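Re: [grippers] Anyone used the Cikel hand-held kit for cloth?
From: Saadet Erdem
February 20, 2026

Quick answers, am between two calls so sorry for the fragments.

> We're looking at the Cikel hand-held pair for a folding dataset, mostly
> T-shirts and light stuff, in people's homes. The Kikenov quote came in
> a lot lower but no one on our side has tried either. Is the Cikel worth
> the extra? Main worries are finger grip on thin jersey, weight over a
> full session, and how painful the calibration is. Also does Cedport
> still do the support contract?

Have had the Cikel on trial through Cedport. 73 sessions logged so far, all laundry. Short version: yes for cloth, with some grumbling.

Grip. Good on jersey. The fingers get under a hem without bunching it if you come in low and flat. Coming in from above you pinch air half the time. Thick seams fine. Slippery linings, not fine, we gave up on those for now.

Weight. OK for the first hour. After that people start resting the body of the thing on whatever is under it and you see it in the tracks. We do breaks now. Kikenov is lighter, I'll give them that, but the one we borrowed had play in the hinge out of the box.

Calibration. 9 minutes once you know the steps, first time took me all morning. Manual is poor, page order is wrong in the PDF. Ask Cedport for the newer one, they have it but dont send it unless you ask.

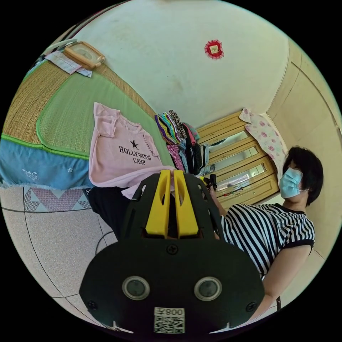
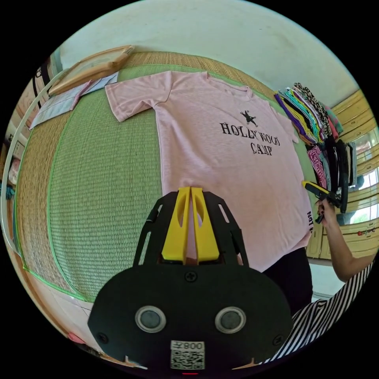 Pink "HOLLYWOOD CAMP" tee laid out flat, unit 008 in both.

Labels. Keep the QR sticker clean, wipe it before you start. We had one batch filed under the wrong unit and it took ages to untangle.

Printed shirts track better than plain ones for us. Plain white on a pale sheet is the worst case, try that one early if you get a trial set, it'll tell you more than the demo clips will. Mats with some weave to them help a lot.

Price. We were quoted 1279 for the pair, chargers included, spare fingers extra. Get the spares. Cedport does still do support but only yearly, and the reply time is so-so. Last ticket of mine was number 101 and it sat for a while before anybody picked it up.

Haven't tried the Sakai one, I keep hearing it's due in April. If you can wait, maybe wait. If you need to start now I'd take the Cikel over the Kikenov for anything soft. For boxes and cups I woudn't bother paying the difference.

Can send our settings file if its any use, mail me off list.

Saadet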